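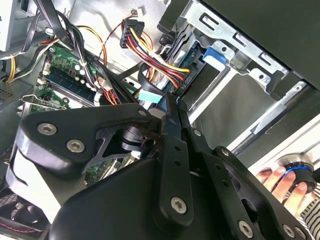

Ein alter Rechner, offen

Startseite > Magazin > Werkstatt
Werkstatt Wohnen Unterwegs Archiv
Rubrik: Reparieren & Behalten

Signe Vestergaard repariert Computer in Pruvitz seit 27 Jahren. Sie mag die Tischgehäuse, weil man das Innere gut erreicht. Grüne Platinen, kleine Kondensatoren, eine dünne Metallklammer: Für sie ist das eine Landschaft, die sie sehr genau kennt. Am Anfang, sagt sie, soll man nur schauen und nichts ziehen.

Bei einer Hauptplatine schaut sie zuerst auf den Prozessorsockel. Ist er leer und der Metallrahmen hochgeklappt, dann liegen die Kontakte ohne Schutz, und ein Finger genügt für einen Schaden. 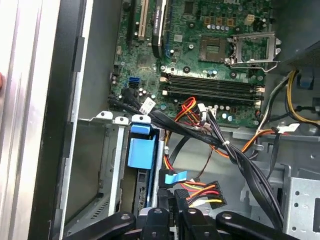

Danach kommen die Steckplätze für den Speicher. Vier Stück sind für sie bequem, man kann die Riegel einzeln probieren. Einen passenden Riegel findet sie meistens in ihrer Schublade, für 20 Euro gibt sie ihn weiter.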